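## 4. Grabar demostraciones con la pinza de mano

Vale, si has llegado hasta aquí ya tienes la pinza cargada, el soporte apretado y el programa de grabación (nosotros lo llamamos Akora, como todo lo que sale de este proyecto) abierto en el portátil. Ahora viene la parte que más me gusta, que es salir a grabar. Te cuento cómo lo hago yo, con las manías incluidas, y luego tú vas cogiendo las tuyas.

Un recordatorio rápido del método, que lo necesitas para entender los pasos: no teleoperamos ningún brazo. Una persona hace la tarea con la pinza en la mano, la cámara de ojo de pez lo registra todo desde la propia pinza y de ese vídeo sacamos la trayectoria y la apertura de los dedos. La política se entrena con eso y después se pasa al brazo. Por eso importa tanto cómo te mueves tú. Si vas a tirones, el brazo irá a tirones, ¡y con más fuerza!

### 4.1 Antes de la primera toma

1. Limpia la lente con la gamuza. Siempre. Yo perdí una tarde entera de septiembre por una huella de dedo.
2. Abre y cierra la pinza tres veces seguidas, hasta el tope. Akora usa esos cierres para calibrar la apertura.
3. Comprueba que quedan al menos 900 MB libres en la tarjeta por cada tanda.
4. Bloquea la exposición apuntando a la mesa de trabajo. Si la bloqueas mirando a una ventana, la mesa te sale negra y no hay forma de arreglarlo luego.
5. Da una vuelta lenta con la pinza para construir el mapa: primero el fondo de la sala, después los laterales y al final la mesa.

> **Nota.** La vuelta del paso 5 se graba como una toma aparte, con el nombre `mapa`. Si mueves la mesa, el mapa ya no vale y hay que repetirlo.

### 4.2 Elegir el sitio

Al principio grabábamos siempre en el laboratorio, con fondo liso y la misma lámpara, y la política salía estupenda... en el laboratorio. En cuanto la llevábamos a otra planta se quedaba parada delante del plato como si no hubiera visto uno en su vida. Así que ahora grabamos en sitios con vida: mesas distintas, techos altos, luz de día mezclada con la artificial, gente al fondo. Para la tarea de la fruta me gusta una mesa de cristal, un plato blanco con unas fresas y una planta en maceta por ahí cerca que haga de estorbo. El cristal refleja las luces del techo y complica bastante la localización, y justo por eso quiero tenerlo en los datos. 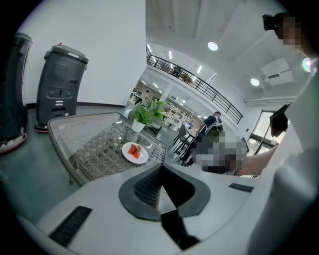
Wahyudi Yusof me escribió, después de leer el borrador de este capítulo, que él no metería cristal hasta tener un buen bloque de tomas en mesa opaca, porque los reflejos se mueven con la cámara y el seguimiento los confunde con puntos fijos. Tiene bastante razón, así que he cambiado el orden: empieza por la mesa opaca, revisa que las trayectorias salen limpias y entonces pásate al cristal. Si ya habías empezado al revés no tires nada, pero marca esas tomas con la etiqueta `reflejo` para poder separarlas.

### 4.3 La toma, paso a paso

1. Colócate con la pinza por encima de la mesa, de modo que entren en el encuadre la fruta y un buen trozo de la sala. El seguimiento vive de las esquinas, barandillas, marcos de puerta y cosas así.
2. Pulsa grabar y quédate quieto un segundo.
3. Acércate a una sola pieza, a velocidad de persona tranquila. Yo pienso en servirle un café a alguien.
4. Cierra los dedos hasta que notes contacto y para ahí. Con fresas la presión justa se aprende enseguida (y la injusta también, trae servilletas).
5. Levanta, lleva la pieza al destino, abre y retírate hacia arriba.
6. Otro segundo quieto y corta.
7. Cambia algo antes de repetir: gira el plato, mueve la planta o ponte en otro lado de la mesa.

La mano libre puede aparecer, no pasa nada, siempre que no toque la fruta mientras grabas. Tampoco pares la toma porque pase alguien por detrás. La que sí hay que repetir es la toma en la que la mano tapa los dedos de la pinza en el momento del agarre.

> **Precaución.** No tapes las rejillas de la carcasa con la palma ni con la manga. El equipo se calienta, baja los fotogramas por segundo sin avisar y te enteras al procesar.

> **Precaución.** Cambia la fruta cuando empiece a ablandarse. Una fresa blanda se deforma distinto y mete ruido en la señal de apertura.

### 4.4 Revisar antes de recoger

No te vayas sin pasar el revisor. Tarda poquísimo y te ahorra volver con todo el equipo a cuestas.

1. Descarga la tanda y ejecuta `akora revisar --tanda actual`.
2. Mira la columna `seguimiento`. Verde, adelante. Ámbar, abre la toma y búscale el salto. Roja, a la papelera.
3. Repite las que falten antes de desmontar nada, con el mismo mapa.
4. Anota el sitio y el tipo de mesa en la ficha. Hazlo en el momento, que luego uno jura que se acuerda y no.

Para que tengas una referencia, mi última tanda de fruta se quedó en 89 tomas válidas, y con ellas la política ya agarraba en mesas que no había visto. Le seguía costando el plato pegado al borde, donde la pinza entra torcida. Ermanno Mazza está probando a grabar más aproximaciones inclinadas para ese caso y, cuando tenga números, los pongo en el apartado 6.

### 4.5 Si algo falla

- **El mapa no cierra.** Repite la vuelta más despacio y termina mirando al mismo punto donde empezaste.
- **La apertura marca siempre lo mismo.** Casi seguro que te saltaste los cierres de calibración. Hazlos ahora y graba de nuevo.
- **Salto brusco a mitad de toma.** Mira si la lente se acercó demasiado a la mesa y perdió la sala de vista. Con el ojo de pez tienes margen, pero tiene un límite.
- **Todas las tomas en ámbar.** Limpia la lente. Sí, otra vez.

Con la tanda revisada y la ficha rellena, pasa al capítulo 5, donde convertimos los vídeos al formato de entrenamiento.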